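Re: [gripper-build] Jaws for soft stuff?
2 min read · 16 replies
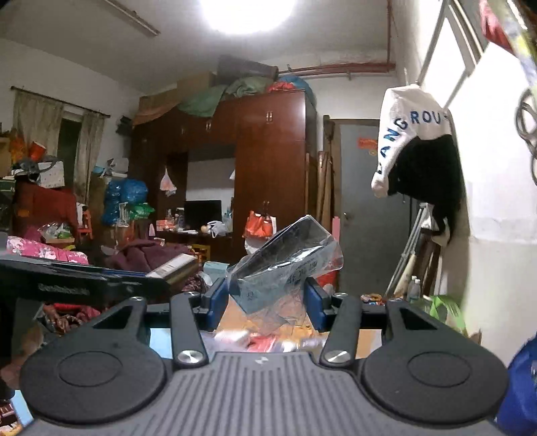 Bags first, then the fingers

Hi all – so I finally got the blue jaws onto the hand-held one and spent Sunday pinching everything in my room (and there is plenty to choose from in there, as you can tell!). Crumpled clear plastic with a flat package inside is my favorite test now. I grab a bit of the loose plastic near the tips and let the package tilt however it wants.

Siebe Van Rooij wrote:
> Has anyone tried the softer jaws on thin
> plastic bags? My Plustis set slides right
> off, and I don't want to squeeze any harder.
> Also, do you glue yours or leave them loose?

Siebe, no glue here. I printed mine at 46 percent infill, which is probably silly, and they push onto the black fingers with a bit of persuasion. I did sand the inside faces with 200 grit – just a few strokes, or you go right through the texture. The silver screw caps at the base of the fingers are the other thing to look at. Mine kept working loose back in July and I blamed the jaws for weeks, when really the fingers had play in them. Snug them up before you reprint anything!

I still have a spare pair in the old Zodmont shape if you want them, just send me your address off list. And does anybody know if Funton still sells the short screws?

Share · 2 likes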